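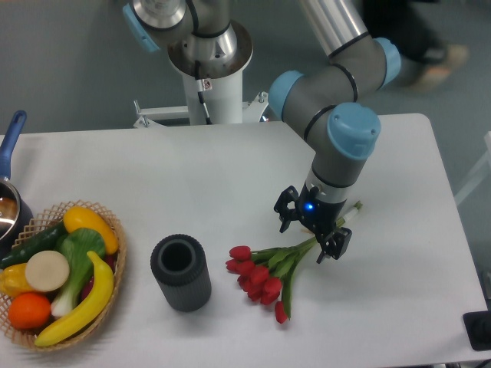 Notebook / Household chores / March

Flowers today! Araceli Chávez has been asking for the vase task since we got through cutlery, and we finally gave it a whole morning. The job is to pick up the tulips from the table and stand them in the dark gray vase. A kid can do it half asleep. For an arm with two fingers it's a lovely, mean little problem.

The stems are where it gets interesting. Artificial tulips don't bruise, so we can be rough, but the leaves fan out right where the gripper wants to close. Grab too near the end and the blooms swing – grab too near the blooms and there's not enough stem left to go in the vase.

Running total on this task is 266 attempts, 75 of them ending with the bouquet upright in the vase. I know how that sounds, but the Nava runs last month never got one in. Most misses now are at the rim: a leaf catches, the vase tips.

Left the basket of produce and the saucepan on the table on purpose. Braulio wants clutter in every run from now on and I agree, no real kitchen is clear.

So can it do chores yet? Putting fruit in a basket, I'd say yes, slowly. Flowers, no, but I'd bet on it by summer.

To do:
– try the approach from the stem end, wrist lower
– ask Brirkholm about a heavier vase, same ribbing
– rerun with the single bud by itself
– Braulio to redo the grip force table, page 439 is wrong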